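Subject: Re: [small-repairs] What lives in your bench drawer?
From: Sinéad Quinlan
Date: 30th January

Hi everyone,

Oh, I have been waiting for this thread! Answers in line.

> I'm clearing out my tool drawer before I move to the new place and
> I can only keep what fits in one box. I fix clocks, radios, the odd
> toy for my niece. What would you hang on to? I have way too many
> drivers and I suspect I use two of them. Also, does anyone bother
> with brushes? I've seen them mentioned on the list and wondered
> if it was just for the folks doing paint.

Yes to brushes, a hundred times yes! I paint nothing. I have a wide flat paintbrush that I got for doing a fence and never did the fence, and it is now the thing I reach for before anything else. Old radios are full of fluff. You take the back off, go over everything lightly with the dry brush, and suddenly you can see what you're working on (and find the screw you dropped last August, in my case). Get one with soft bristles and keep it away from oil, or you'll just be moving grease around the chassis.

As for drivers, keep the slim precision one. I know the big set looks nicer in its case, but I had 70 bits in mine and the slim one still did nearly all the work. It gets down into those deep narrow holes where a bit holder is too fat to follow.

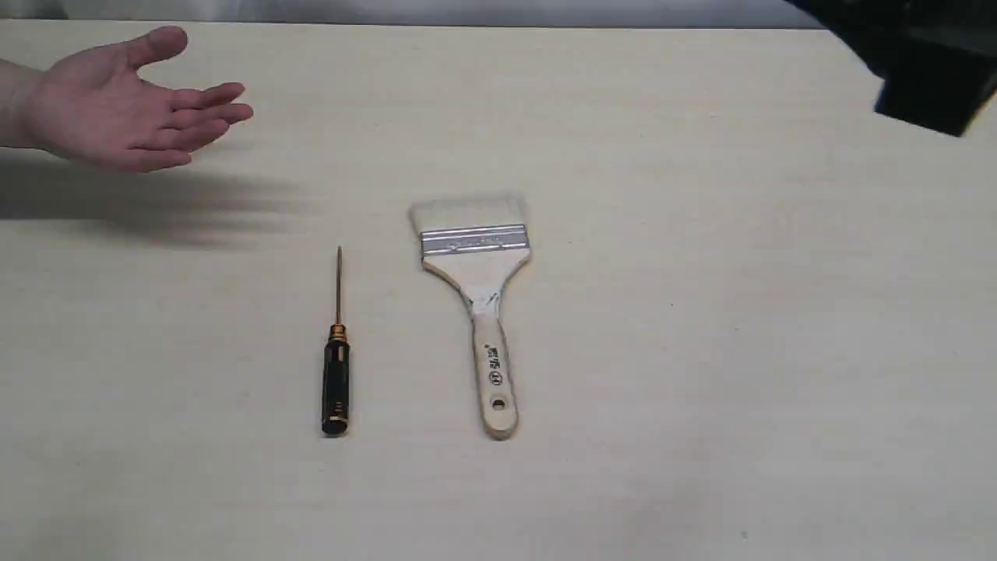

The other thing I'd say is to work on something pale. I did years of this on a dark green mat and lost tiny black screws constantly. A light, plain surface is so much kinder to your eyes, and you can sweep it clean in 2 seconds between jobs.

> Is the Tanido box any good or should I look for something deeper?

I like mine a lot! It's shallow, though, so measure your brush first. Mine only goes in on the diagonal. My brother has the Virnus one, which is deeper, but everything ends up in a heap at the bottom and he tips it all out on the kitchen table every time.

Let us know what makes the cut, and if you're giving away any small flat blades I will happily pay the postage.

Sinéad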